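Netside open day, Binbridge, 12/21/24

Quick notes before I lose them. Got in late, car park full, missed the intro talk.

The fault first, as it's what everyone asked about. In July the sorting arm in bay 30 dropped a tray and carried on going. Gripper sensor read closed when it wasn't. Guard door open at the time — someone clearing paper by hand — and the arm came round at full speed. No one hurt, a sleeve torn. Ville Honkanen took us through the log, 1,860 lines, and pointed at the one that mattered. The door switch had been bridged during a service and left that way. Pretty frank of him I thought.

Fixes so far: new switch, two-channel, slower speed after any reset. They ran 1,038 trays afterwards and had one more false closed reading, but the arm stopped. Cause of that one still not known. I asked twice.

Paper is still the hard bit. Sheets slide, curl, stick to eachother. So the desk work, folder and loose stack, is done by hand with tracking tags on both wrists.

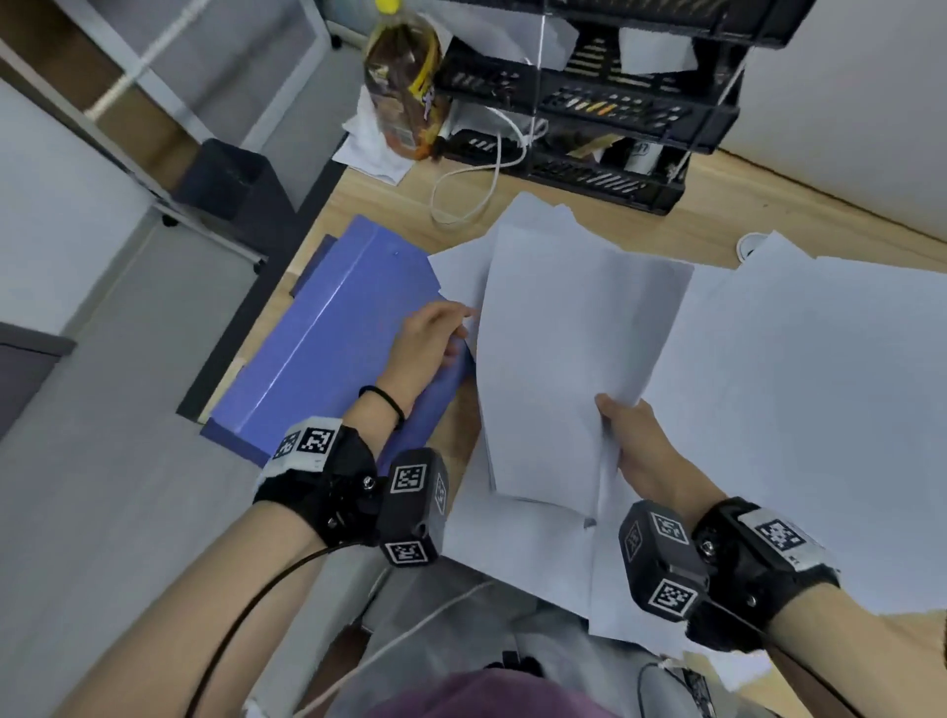
Kikum stand

Only had ten minutes here. Light curtains mostly, a demo that woudn't start. Took a leaflet.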